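Search this site
Search
Funding updates > Safe Handling > Progress reports
9 minute read

Progress report to the Indness fund: writing house rules for handheld grippers

25 June 2021

Hi all. You asked for this to be in plain language and you asked me to put the money bit near the top, so I'll do both and then ramble a little.

We're on budget. The one line that has moved is the training line, where we've spent $800 more than planned on print and lamination and on paying people for a second practice session. I've taken that out of travel, which nobody has been doing much of, and your portal let me make the change without a form. If you'd like a form anyway, tell me which one.

Where we're up to

The job you funded was to write a set of working rules for people who collect handling data with handheld grippers, try the rules on real sessions, and put out a version that other small labs can pick up and use without ringing us. When I wrote to you last time we had a draft that was far too long. It had come out of three places: our old lab induction, a pile of notes from the Kumsa site, and a risk assessment written for a big fixed arm behind a fence. You could tell, too! There was a whole page on interlocked gates. We don't have a gate. We have a desk and some chairs.

So the first thing I did this period was cut. The draft is now 23 rules on four sides of paper, in a font my mother could read. Each rule is one sentence, with a second sentence only if people kept asking what the first one meant. I'm pretty happy with it, though I'll get to the ones I'm not happy with further down.

We tested the rules across 30 sessions, split between our own room and the one at Pulasska. The same rules, the same check sheet, different people. Between them the sessions gave us 2,506 logged grasps, and every one has a line in the log saying what the object was and which version of the rules was in force at the time. That second column sounds fussy and I nearly dropped it. I'm so glad I didn't, as we changed the wording partway through and would otherwise have had a right mess trying to work out who had been told what.
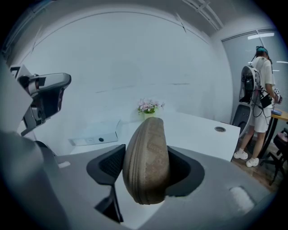 The rules people actually follow were the ones that fit into something they were doing already. "Check the finger pads before you pick up the tool" gets followed, as your eyes are on the tool anyway. "Record the state of the pads on the sheet after each object" did not get followed, and when I asked why, I got the look I deserved. It's now once at the start and once at the end, plus any time something slips. Compliance on that went from patchy to very good, and I can't find anything we've lost by asking less often.

The biggest rewrite was the section on cables and things worn on the body. Our old wording said cables must be "managed appropriately", and I'd defy anyone to tell me what that means at nine in the morning. The new wording says:

Rule 8. Before you start, turn a full circle on the spot with all your gear on. If anything swings, catches or tugs, fix it and turn again.

It takes a few seconds and people feel a bit silly the first time. I love this rule. It was suggested in the first practice session by one of the newer operators, and it has outlasted everything clever I wrote.

Next to it is the floor rule, which has had a harder life. We wanted a set clear distance around each operator. Trouble is, the Pulasska room is narrower than ours, and any distance that was generous enough for us made half their room unusable. After a lot of back and forth we settled on arm's length plus a step in every direction you expect to move, checked by the operator and not by somebody with a tape. I know your reviewer preferred a number. I did too, and I've left a blank in the published version so that a site can write in its own if it has a proper reason to.

Chairs have their own rule now. Push in or take away any chair you're not sitting on. That's the entire rule.

Objects, and what we let people grip

You asked in your last comments whether we'd be setting a list of allowed objects. We tried. The list got longer every week and people started arguing about whether a thing was a "bottle" or a "container", so we've swapped it for a short set of questions the operator goes through before a new object comes in. Could it break into sharp bits? Could it leak? Would anyone be upset if it got broken? Is it heavier than you'd hold out in one hand for a minute? A yes to any of those means you talk to the session lead first. It doesn't mean no.

I'd like to defend the third question, as a couple of people thought it was a joke. Handling work uses everyday things, and everyday things come from somebody's shelf. We had one cross email in the whole period, and it was over a mug. The question would have caught it. There's a labelled tub now for objects that belong to the project, and anything not from the tub needs its owner's okay.

The part about other people in the room

This is where I've spent most of my worrying time. When two operators work in one space they're each paying attention to their own hands, and that's as it should be, but it means neither of them is a good judge of how close the other one has got. We tried a call-out system first ("moving left!") and it was awful. Everyone either forgot or shouted it constantly.

What we have now is simpler. Before a shared session the two operators agree who has which surface, and they stay with it until they both stop. If you need to cross over, you put your gripper down first. The put-it-down part is the bit I'd fight for. We've had no contact between people or tools in any shared session since it came in, and two near misses before it, both written up and both in the annex. Small numbers, I know, so please don't quote me as having proved anything.

There's also a consent rule. If cameras are recording, anyone who may be in view gets told before they come in and can say no, and there's a sign on the door that gets flipped over when we stop. We also blur faces before anything leaves the building. The Ferent people read this section for us and asked for one extra line, saying how long unblurred footage is kept. Fair point. We hadn't decided! It's now in, and the retention setting on the drive matches what the rule says, which I checked myself.

What hasn't gone well

The battery section is still a draft. We've got rules for charging and storage that I'm fairly comfortable with, but the advice on when to retire a pack was copied from a tool manual and I don't think it suits ours. I'd sooner leave it out of the first release than publish something I can't stand behind. I've asked for help from someone who knows batteries and I'm waiting to hear.

The check sheet is also not where I want it. The paper one gets filled in and then sits in a folder. The tablet one goes straight to the log but people tick down it without reading, me included. At the moment we're running paper at Pulasska and tablet here, and comparing. My hunch is paper wins for the start-of-session checks and tablet wins for everything after, but a hunch is all it is.

And I underestimated how long it takes to get comments back. I allowed two weeks for outside readers and it took closer to five. Nobody did anything wrong, they're busy and they were doing us a favour. I've moved the dates so the next round has more air in it.

How we fit with the formal standards

One of your questions was whether we're stepping on the toes of the existing robot safety standards. I don't think so, and I've put a page at the front of the rules saying what they are for. They cover a person holding a gripper and picking things up. As soon as a gripper is mounted on a powered arm you're into a different kind of risk and you should be working from the proper standards and with somebody qualified. I've been quite blunt about that on the page. The last thing I want is a small lab waving our four sides of paper at an inspector because there's an arm in the corner.

I've also put a version number and a change list on the back page. Every change says what it was before. It's dull reading, but when the Kumsa site asked why we'd dropped the pad check after each object I could just point to the line.

What's next

The July work is mostly tidying. I'll finish the check sheet comparison, put the rules out to the second lot of readers, and run a session at Kumsa where they use the document cold, with none of us in the room to explain it. I'm a bit nervous about that one. If they come back with a long list of questions then the wording needs more work, and I've kept some hours aside for it.

Two things I need from you, please. First, a yes or no on leaving the battery section out of the first release. Second, whether the published version needs your logo on the front or the back, since the template you sent has it in both places.

The annex has the full rules, the session log summary, the two near-miss write-ups and the spending table. The spending table has a tab for each site, and the Pulasska one is still missing its receipts for the floor tape. They're coming.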